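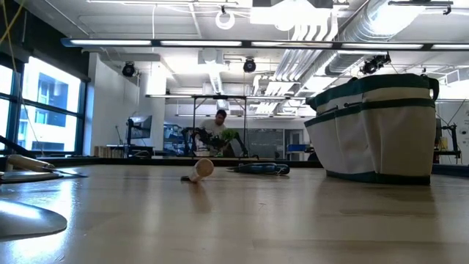 Zarkmont Publishes Bench Rules for Robot Work With Garden Tools, Trims Old Handbook by 711 Pages

November

Zarkmont today released Hesetti, a code of practice for labs and workshops where people and robot arms share a room with things that cut. It is three pages long. The handbook it replaces ran to 714, and an internal survey found that two employees had read it, one of them on a dare.

Hesetti covers the dull parts of automation, where most of the bruises come from. Hand tools get a home, such as a bag with pockets, and go back there before an arm is powered up. Pruning shears are closed when set down. Anyone leaning in to adjust a station first puts it in a protective stop, and says so out loud, even if the only other party present is a houseplant.

"We logged 3,026 hours of bench work before writing a word," said Uthai Onsri, who led the drafting. "The robots mostly did what they were told. The rest of us could use a short document."

The code does not replace a risk assessment or the safety standards that already apply to a site, and Zarkmont asks that no one wave it at an inspector as though it did. It tells crews what to do between assessments, when the shift is long and the trowel is wherever somebody last used it.

Partner firms Ackermann and Skustetix will adopt the rules at their own benches. Ackermann requested a larger typeface. Skustetix requested an appendix and was turned down.

Hesetti is free to copy, post and mark up. Comments are welcome by mail to the Zarkmont standards desk, which will answer those shorter than the code itself.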